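Keep the Pouches Off the Desk, Keep the Table Anyway
Carolina Guerreiro
2023-08-31
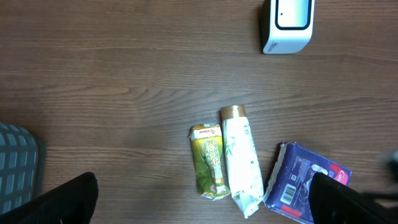
Green tea and a screw-cap pouch on the table.

I have worked from a wooden table for most of my adult life, and I have read plenty of advice about what should be on it. The advice is always to clear it. One screen, one notebook, a lamp if you must. Drinks go somewhere else, and snacks don't come up at all.

I think this is wrong, and I think the drink pouch is a good place to start the argument.

A cup on a work table is a risk. Everyone who has owned a cup knows this. I have lost a keyboard to coffee and a library book to tea, and I paid for both. A pouch lies flat. With a screw cap it can lie flat after it has been opened, provided you remember to close it. It takes up very little room and it doesn't roll off when you push a pile of paper toward it. When it is finished it folds down to almost nothing.

Pieter Cele, who shares the office at Aven with me, disagrees. His view is that a pouch is a lot of packaging for a small drink, and that a glass can be washed and used for 20 years. He is right about the glass. I don't have a good reply to the packaging point, except to say that I drink two pouches on a long day and used to go through far more than that in paper cups from the place downstairs. That is a weak defense and I know it. If someone sold a refillable one that was easy to clean I would buy it. The one I tried, from a shop called Fuditz, could not be dried on the inside no matter how I propped it up, and I gave up on it in September of last year.

But the packaging is a separate question from the table. The clear desk people are not worried about waste. They are worried about how a table looks, and they have talked the rest of us into worrying about it too.

My grandmother did her accounts, her mending and her letters at one table, and there was always something to drink on it. She would not have understood getting up and going to another room for a sip of tea. When I put my drink in the kitchen, as I was told to, I went to the kitchen and stayed there. I read the back of the cereal box. I wiped the counter. An hour of work became 40 minutes of work and a clean counter - not a bad trade, maybe, but I wasn't being paid for the counter.

There are limits. Nothing open goes near paper I can't replace. Anything from the fridge gets wiped before it touches the wood, or it leaves a mark, and I have the marks to prove it. Whatever is empty leaves at the end of the day. Those are all the rules I keep, and they take less effort than a bare table ever did.

I would say the same about the small gadgets and chargers that collect on a table. If you use the thing every day, it can live there. A drawer full of things you need by noon is only a slower table.

Pieter still keeps his glass on the windowsill behind him. He has to turn his whole chair to reach it, and last week he knocked it into the plant.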